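Posted in: Workshop Builds > Robot Arms > Setup Guides
By Tonantzin Tapia | January
479 shares | 2 comments

Part 4: Mounting the arm and teaching it where the bin is

OK, so by now you've got a Bedbridge arm with all its joints screwed together and every servo numbered. If you skipped the numbering in Part 3, go back and do it, please! I did mine on a Sunday night with the numbers out of order and spent the next evening taking the shoulder apart again.

You'll need the arm, the printed base plate, a clamp, the Kragh power supply, your laptop with Skilalitz installed, and something small to pick up. Toy bricks are great. They've got flat sides and they don't roll off under the couch.

Clamping it down

1. Set the base plate at the back edge of the table, with the shoulder facing in toward the middle. I like the back edge since it leaves the whole tabletop free in front of the arm.

2. Tighten the clamp, then grab the shoulder block (not the upper arm, those printed links don't love being yanked) and give it a wiggle. If the plate rocks at all, tighten again.

3. Run the cable up the outside of the tall link and leave a loop in it. Fold the arm all the way down and stretch it all the way out by hand, power off, and watch that loop the whole time. It should never go tight.

CAUTION: Don't plug in the power supply while your hand is holding the gripper. The arm snaps to its last saved position the second it gets power, and a pinched fingertip really stings.

Homing

4. Power off, move the arm by hand until the tall link is straight up and the upper arm is level. Eyeballing it is fine.

5. Plug in the power, open Skilalitz, and hit Set Home. Each servo should give a tiny twitch. If one doesn't, check the plug at that joint before you go digging through the settings (it's nearly always the plug).

6. Set the speed to 100. The slider goes up to 200 and you'll be tempted, I know, but save that for when you trust your clamp.

Note: The gripper has its own speed setting on the second tab. I missed it for weeks.

Teaching the drop

7. Hit Record, release the motors, and support the arm with your other hand so it doesn't flop. Walk the gripper down to the brick, save a point, close the jaws, save a point, lift, save a point.

8. Now swing it over to the bin and save one more point with the jaws closed, then another with them open. Keep the drop low or the brick bounces right back out.

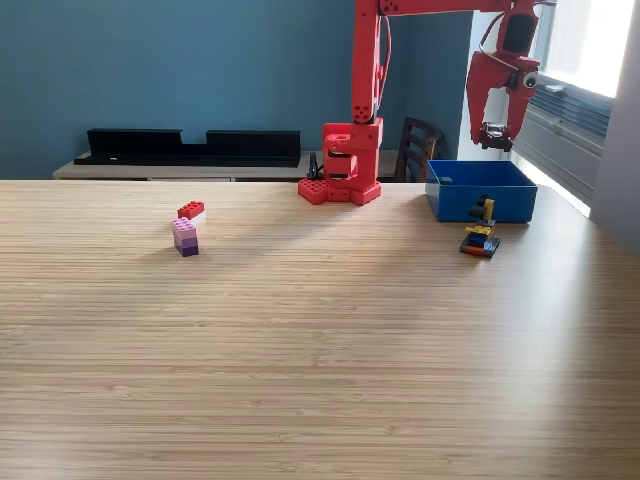
Bin placement took me longer than the wiring did, so let me save you some trouble. You want it somewhere the arm can get to with the upper arm still close to level, because once the arm is at full stretch it droops and every saved point is a little off. I keep my blue bin out to the right so the gripper comes down over it from above, and the stacks I'm not using stay over by the base on the left where they won't get knocked into. Put tape on the table at the corners of the bin if you're sharing the space, or somebody will scoot it over to make room for lunch and you'll be re-recording. The googly eye is optional but I think it helps!

9. Play the recording back once with nothing in the jaws. Keep your finger on the space bar, that's your stop key.

10. If the playback looks good, set a brick down and run it for real. A near miss usually means the brick has moved, so check that first. Then check the clamp.

CAUTION: Unplug before you adjust the clamp. Every time.

When you can get a clean drop, save the recording under a name you'll recognize later (mine's called Zurulwood, long story) and back it up to your laptop. Part 5 is sorting by color, and we'll be building on this same file.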